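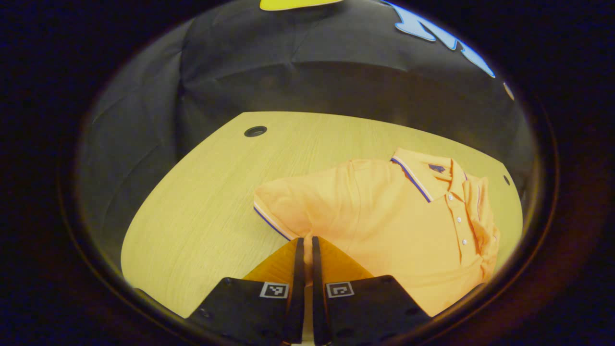 Figure 3. A short-sleeved polo shirt in its folded state on the sorting table, collar and placket facing up.

4. Garments and folded states

4.1 Choice of garments

Collared knit shirts were included in the study for the problems they pose to a person folding in a hurry. A plain T-shirt can be folded on nearly any line and still look acceptable. A polo shirt has a collar that should lie flat, a placket that should stay straight, and sleeve hems that are often a little stiffer than the body. Our set held 263 garments, bought secondhand or given by households in Sillbridge. None were ironed before use, and small stains were not grounds for leaving a garment out.

The shirt in Figure 3 is orange, with navy-blue and white tipping on the collar and a small navy logo on the chest. Contrast of this sort helped the coders. Where a collar carries a stripe, a twist in it is easy to spot from a distance. Plain collars in the same color as the body had to be checked more closely, and coders disagreed on them more often.

4.2 Coding the result

Each folded garment was scored on outline, collar, placket and surface. Outline was scored against a rectangle, but we did not ask for sharp corners. Shallow wrinkles were accepted on the surface; a crease that crossed the placket was not. Fabric bunched along one side was recorded as a separate mark and did not lower the outline score unless it changed the overall shape. This rule was added in August, after Bautista's first pass through the knitwear showed that most soft fabrics gather somewhere along the fold.

In total 3580 folded states were coded. Folders could use whatever method they knew from home, and we did not correct them. Some tucked both sleeves behind the body, while others left part of a sleeve showing. Both were treated as finished if the folder said so.

Contact: Jericho Bautista, Ambrosio Textile Care Group, Sillbridge | © 2018 the authors | Back to top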